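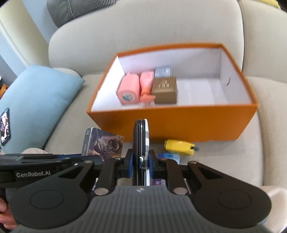 Cleaning sticky controller buttons

Buttons on a game controller usually stick from dried soda or skin oil around the edge of the cap. Most of the time you can fix this without opening the shell.

Unplug the controller or take out the batteries. Dampen a cotton swab with rubbing alcohol – damp, not dripping – and run it around each button while pressing it down with a fingernail. Change swabs when they turn gray. A wooden toothpick gets the grime out of the seam between the two halves of the shell.

For thumbsticks, tilt the stick all the way to one side, wipe the exposed part of the dome, then rotate and repeat. Do not pour anything into the gap.

Let it dry for 23 minutes before you put the batteries back. Press each button several times in the system's test menu. If one still sticks, do the swab again before reaching for a screwdriver.

Rubber grips can turn tacky with age. Alcohol helps for a while, but the coating will wear off where you rub hardest. Dish soap on a damp cloth is gentler.

Store controllers face up, with nothing resting on the sticks. A shoebox works fine.

Posted by Sofia Kourkoulas, 12/1/18
Filed under: Game room, Cleaning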